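Hard water, soft claims: Nerys Owen on limescale in the home kitchen
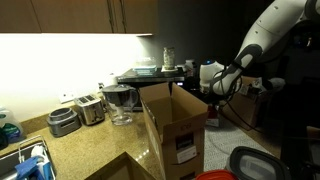

2 min read

Nerys Owen spent 14 years testing water for a regional laboratory before she moved to Velell, a small consultancy that advises landlords on plumbing and appliances. Most of her work now concerns scale.

"People ask whether hard water is bad for them," she says. "It's generally fine to drink. The question I get paid for is what it does to a heating element."

Scale forms when water containing dissolved calcium and bicarbonate is heated. Carbon dioxide leaves, calcium carbonate comes out of solution, and it settles on the hottest surface available. In a kettle that is easy to see and easy to remove. In a boiler or a dishwasher it may go unnoticed for years.

Owen's advice on kettles is brief. Use citric acid, dissolved in warm water, and leave it until the fizzing stops. Rinse twice. Vinegar works but is slower, and the smell lingers. She is less patient with boiling the same water again and again. "Empty it in the evening. Standing water dries along the edge and that's where the ring comes from."

On worktops she is stricter. Acid descalers should be kept off marble and limestone altogether, and she would not leave one on granite either, as the sealant can suffer. Around taps she uses a damp cloth daily and a plastic scraper when the cloth fails.

Softeners take up most of our conversation. An ion exchange unit swaps calcium for sodium and needs salt, a drain and a regular check. Magnetic and electronic devices need none of these – and Owen has yet to be persuaded by them. With her colleague Necati Aksoy she fitted three to a block of flats managed by Gunawardena, leaving the other risers untreated.

"We opened the cylinders in June. I couldn't have told you which was which, and neither could Necati."

Would she fit a softener at home? She has one, bought second-hand, with an unsoftened tap kept for drinking. The resin is due for replacement and she has been putting it off.

"I test it on a Thursday, if I remember. The strips are in the drawer with the batteries."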